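Felt made from recycled polyester behaves differently from wool felt, and the difference starts with the fiber. Wool scales lock together under heat, moisture and pressure. Polyester has no scales, so the web has to be needled: barbed needles punch through the batt and drag fibers from one face to the other until the sheet holds its shape.

At the Altik mill, Evanthia Drakos runs the line at 700 strokes per minute. Faster settings raise output but break more needles, and a broken tip left in the sheet means scrapping the roll. Her acoustic panels leave the line at 194 grams per square foot – heavy for a wall product, light for a floor underlay.

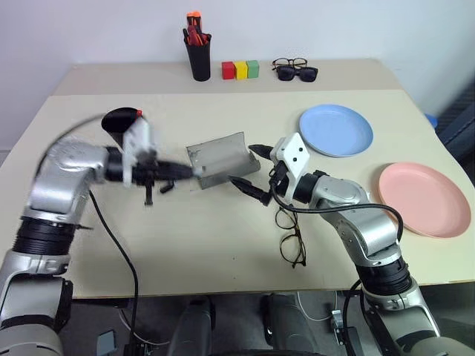
A gray, semi-rigid sheet on a pale work surface.

Stiffness is set afterward. Low-melt fibers in the blend soften in the oven and bond at the crossing points as the sheet cools. Michalis Petridis, who tests panels for Starka, bends each sample over a bar and records the angle at which it creases.

Thickness matters more than density for low-frequency sound. Petridis specifies an air gap of 2 inches behind most panels, which costs less than doubling the felt.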